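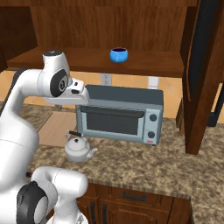 Toaster oven on a granite worktop (computer render)

Subject: Re: Small ovens for one or two people
From: Daryna Harasym
Date: Dec 21, 2023

Prendergast wrote:
> We are down to two in the house now and the big oven seems a waste
> for a couple of jacket potatoes. Has anyone on the list gone over to
> a worktop oven for everyday cooking? I don't want to spend a lot. My
> main worries are whether it will take a proper roasting tin, whether
> it will do pastry without burning the top, and where on earth to put
> it. Our kitchen has one decent run of worktop and the kettle and
> bread bin already live there.
>
> Also, does it save anything on the bill? My sister says hers does but
> she can't say how much.

I have cooked this way for nearly 7 years, first with a cheap one that came with the flat and now with a Skuvberg. I still have a full-size oven and use it for Christmas dinner and for bread when I am making several loaves. Everything else goes in the small one.

Roasting tins first. Take the inside measurements yourself before you buy, with the door shut if the shop will let you. The width given on the box is usually the outside. My old roasting tin did not fit by the width of its handles, and I ended up with a plain tin that had no handles at all, which I like better. A small chicken fits with room for potatoes round it. A large one touches the top element and smokes the house out. I have done that once.

Pastry is all right if you keep it low down. The element is much closer to the food than you are used to, so I turn the heat down by 20 degrees from what the recipe says and put a loose bit of foil over the top for the first half. Mince pies come out well. I did two batches this week on the bottom shelf and they browned evenly apart from the back row, so turn the tray round halfway through. Puff pastry is less reliable. Sausage rolls are fine, a big pie lid tends to catch.

The dial on mine reads high. I bought a Fotico oven thermometer and left it hanging from the shelf for a fortnight. At the 160 mark it settled at 140, and it was out by much the same at the hotter end. Once you know, you can allow for it. I wrote the real figures on a strip of masking tape and stuck it to the inside of the cupboard door. Don't stick it on the oven.

On where to put it: leave a good gap behind and at both sides, and nothing on top. Mine stands at the end of the worktop near the window, with the bread bin moved on to a shelf. Check what your worktop is made of as well. Stone doesn't mind much, but my mother's laminate lifted at the join under hers, and she now keeps a slab of slate under it. Don't put it directly under a wall cupboard – the steam gets into everything and the bottom of the cupboard goes sticky.

As for the bill, I can only give you my own numbers. I kept a note from the plug meter over last winter, when the small oven used 140 units. The winter before that I was mostly using the big one, and by my reckoning it used 429, though that had to be worked out from the main meter with the oven on and off, so take it with some salt. I was also cooking for a lodger for part of that time. I would expect you to save something if you mostly do small meals, and very little if you roast every weekend.

Things I would look for if I were buying again: a crumb tray that pulls out from the front, a light inside, and a timer that goes past half an hour. Mine stops at thirty minutes, so a jacket potato means going back to wind it up again. I nearly bought the Prulteck, which has a longer timer, but the door opened sideways and would have hit the wall in my kitchen. It might suit yours.

Cleaning is the dull part. Fat gets everywhere because the walls are so near. I wipe it out with washing-up liquid and hot water after every roast, once it is cold and unplugged, and do the glass with bicarb when I can't see through it any more. Don't use spray oven cleaner near the elements.

If you are anywhere near me you are welcome to borrow the old one for a few weeks and see how you get on. It is in the shed and it worked when I put it away. The shelf is a bit bent.

Daryna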